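A robot should not be allowed to guess about doors

By Effie Munro

In May a delivery robot at a care home in Kestunberg pushed a door into a woman who was standing behind it. She had a broken wrist and a long afternoon in hospital. The robot was a Navport, leased through a firm called Purves, and it carried on down the corridor and delivered the towels.

The report was short. The robot had recorded the door as open. It was ajar. The robot was allowed to nudge an open door a little to make room for itself, so it nudged, and when the door didn't move as expected it pushed harder. The extra resistance was a person. Nothing in the log counts as a fault, and that is my complaint.

Before a robot is let loose in a building it is tested in a simulated one. Purves told the families that the door routine had passed 3,463 simulated runs. I have no reason to doubt the number. I asked how many of those runs had somebody standing on the far side of the door, and the reply was 31. I then asked how many had somebody standing there who was slow to move, or hard of hearing, or holding on to a walking frame. I was told this wasn't recorded.

I worked in building safety for most of my life, mainly fire doors, and a half-open door was always the awkward one. A shut door is doing its job and a wedged one can be seen from the end of the corridor. A door that is partly open might be on its way to either, and there may be a hand on it.
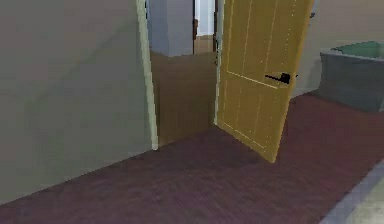 Alistair Sutherland, who ran the maintenance side at Ororgate when I was there, had a rule for new porters. If you can't see behind it, stop and knock. It cost a few seconds each time and people grumbled, but they did it. I can't see why a machine that weighs more than a porter should be held to a lower rule.

The firm says stopping at every part-open door would make the robots too slow to be worth having. Perhaps it would. The home's manager told me theirs passes through 1,000 doorways in a busy month, and if it waited 5 seconds at each of them the cost would be under an hour and a half. I think the towels can wait that long.

Simulation has its place. You can't practise hitting people with doors, and I would much sooner the mistakes were made on a computer. But the families were given the pass figure as if it answered the question of safety, and all it told them was that the robot could get through a doorway.

I would like two changes. The buyer should be given the list of what was tested, along with the score. And a robot that meets more resistance than it expects should stop and call a member of staff. Purves says it is looking at the second. It has not replied about the first.

Related items
Care home lift out of use again
Who checks the checkers? Letters on fire door inspections
Kestunberg hospital parking: your views
Pavement robots and the dropped kerb problem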